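Clover lawn or keep fighting the fescue?

Posted in: Lawns, Ground Cover and Low Water Yards

serpil_t
Joined June, 2 posts

We bought a house in Borkevcombe last fall and it came with 1,648 square feet of tired tall fescue in the back yard. The front is mostly driveway so I'm not worried about that. The back gets full sun until mid afternoon, then the neighbor's maple shades the far third of it. Soil is clay. There is a slope down toward the fence but nothing you'd notice walking on it.

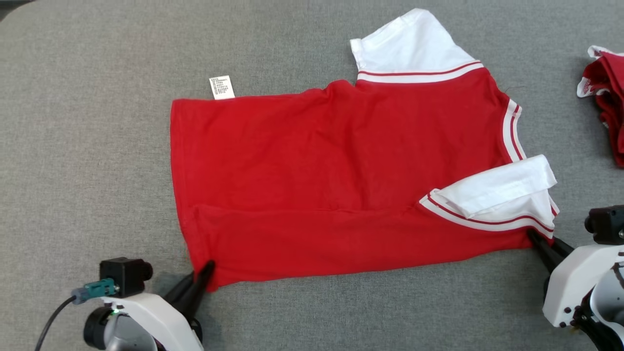
I would like to stop pouring water on it. Last summer's bills from the previous owner were in a kitchen drawer and they were ugly. I've been reading about overseeding with white clover, either the regular Dutch kind or microclover, and I can't get a straight answer about whether it holds up to two kids and a dog. The kids play out there every day. I don't need it to look like a golf course. I need it to be green, not muddy, and not a second job.

Questions I have:

Can I seed clover straight into the fescue or does the fescue have to go first?
Is microclover worth the extra money?
Is July a dumb time to do this?

Serpil

----

Grullier
Joined long ago, lots of posts

Third question first. Yes, July is a bad time, unless you plan to water twice a day, and you said you want to water less. Clover seed is tiny and sits right at the surface. It dries out and dies. Wait until the nights cool down. Late August into early September is what I'd do on clay, early enough that it has roots before frost.

You can seed into the existing fescue. Mow it down as short as your mower will go, rake hard so you can see dirt between the plants, spread the seed, rake again lightly with the back of the rake. Don't bury it. Keep it damp for two weeks.

No nitrogen after that. If you feed it the grass will take over and you'll be back where you started.

----

hilde_m

I did this four years ago and I'm less sold on it than most people here.

It was great the first year and the second. By the third year it had gone patchy where the kids run, mainly in front of the goal and along the path to the gate. Clover does not love being trampled when it's wet. In winter it dies back where I am and those patches were bare mud until April. The fescue is what held the rest together.

Also, bees. Regular Dutch clover flowers for most of the summer and bees come for it, which I like, but my son got stung twice on the foot in one month. If your kids go barefoot you should think about that. You can mow the flowers off but then you're mowing every week and that was half the reason I switched.

I'd still do it again in the part nobody runs on.

Hilde Michiels

----

Benavides

quote from hilde_m: "Clover does not love being trampled when it's wet."

Neither does fescue on clay. I think your problem was compaction more than clover. Did you aerate before you seeded?

I have a mix of fescue and microclover, two dogs, and a trampoline that gets moved around. It's been down five summers. I core aerate every fall and throw down a little more clover seed in the holes. The thin spots fill in by June.

On microclover, I'd say pay for it. It stays lower, it flowers a lot less, and it blends into the grass so you don't get big round clumps. A bag costs more but you don't use much.

----

hilde_m

I did not aerate the first year, no. I did the second year. It helped some. It did not fix the goal mouth.

And if you are reseeding every fall, that isn't a planting that held up for five summers. That's five plantings. I don't mind it but the original question was about a second job.

----

Benavides

It takes me one morning a year. I've spent longer cleaning gutters. Regular grass people overseed every fall too.

----

hilde_m

Fair enough on the overseeding. I still think she should hear that it isn't plant once and forget, because that is how the seed sites sell it.

----

Grullier

Both of you are right depending on the yard. The goal mouth is always going to be mud. Put down wood chips or move the goal every couple of weeks.

I disagree on microclover though. I've grown both. The microclover looked nicer for two seasons and then a lot of it was the ordinary size anyway. Either the regular stuff moved in from next door or the seed wasn't pure. I wouldn't pay double again. Dutch clover mowed at three inches is fine.

----

serpil_t

Thank you all, this is more useful than anything I found on my own.

The barefoot thing is a real concern. My younger one refuses shoes from May on. So I'm leaning toward microclover in spite of the price, at least in the sunny part.

I got one quote just to compare. A local outfit wants $800 to kill everything, grade it and put down a fescue and clover mix. That doesn't include watering or any kind of guarantee that it takes. Does that sound right? It seemed like a lot for seed.

Also what about the shady end under the maple? The fescue there is mostly gone already. It's moss and roots.

----

Hindex

That price isn't out of line if they are really grading it. Grading is the labor. If by grading they mean one guy with a rake, no. Ask what machine they're bringing and how they'll get it through your gate. I would also ask what they kill it with and how long before the kids and dog can go back out.

But from what you wrote you don't need it graded and you don't need everything killed. You have fescue that's thin. That's the easiest kind of lawn to seed clover into. Rent a core aerator for half a day, buy seed, do what Grullier said.

Under the maple, forget clover. It'll take a few hours of shade but it won't compete with maple roots. They drink everything. Your choices there are fine fescue, which might hang on if you stay off it, or give up on lawn and mulch it. Don't pile mulch against the trunk.

----

Grullier

Agree on the maple. I fought one for nine years. Mulch, and a bench if you want a use for it.

----

mossback

Or leave the moss alone. It's green all winter, it never needs mowing and it is already growing there for free. People spend real money trying to get moss to do that. Pull the weeds out of it by hand, blow the leaves off in the fall and you're done.

----

Benavides

Moss is fine until a dog runs across it. Then it's in pieces on your kitchen floor.

----

mossback

My dog is fourteen so I haven't run into that.

----

serpil_t

Ours is two and runs like something is chasing her. Mulch it is, I think, though I might leave a strip of moss by the fence where she doesn't go.

I priced it out doing it ourselves. Aerator rental, seed, a new rake since ours is missing teeth, and a cheap oscillating sprinkler on a timer. It came to $178 before tax. My husband says he'll run the aerator if I do the raking.

One more question. There's crabgrass coming in along the patio. If I put something down for that now, will it hurt the clover later?

----

Hindex

It depends on what you use. Most broadleaf weed killers will take out clover, that's what they are made for, and some hang around in the soil for weeks. Crabgrass preventers will stop your new seed from coming up too. Read the label for the waiting period before seeding and believe it. If there isn't much, pull it by hand now before it sets seed. It comes up easily after rain.

And once the clover is in, no weed and feed of any kind, ever. My brother-in-law "helped" with my lawn one spring and I lost every bit of the clover in ten days.

----

hilde_m

Pull it. It's shallow rooted along a patio edge. A dandelion fork works.

Before you buy seed, look at whether it is coated. Coated seed weighs more so the bag covers less than you'd guess from the weight. Some of it comes with the inoculant already on it and some doesn't. If there has never been clover in that yard you want the inoculant. It's cheap.

----

Grullier

Every yard has had clover in it at some point. I've never used inoculant and never missed it.

----

hilde_m

I've always used it and I can't say what would have happened without it, so I can't argue. It was a few dollars.

----

serpil_t

I'll get the coated kind with it included and not think about it any further.

Plan for now is pull the crabgrass, let the fescue go brown if it wants to, mulch under the maple this month, then aerate and seed at the end of August. The goal gets moved to the side yard by the shed, where there's nothing to ruin. I'll come back to this thread in the fall and say how it went.

----

Benavides

Mix the seed with dry sand before you spread it. It's so fine you'll dump half the bag in the first pass otherwise. Go over the yard in two directions, half the mix each way.

----

Hindex

And mark your sprinkler heads before you run the aerator, if there are any. Same for a dog fence wire.

----

serpil_t

There is an old dog fence wire somewhere, the previous owners left the box in the garage. I hadn't thought of that at all. I'll go find out where it runs.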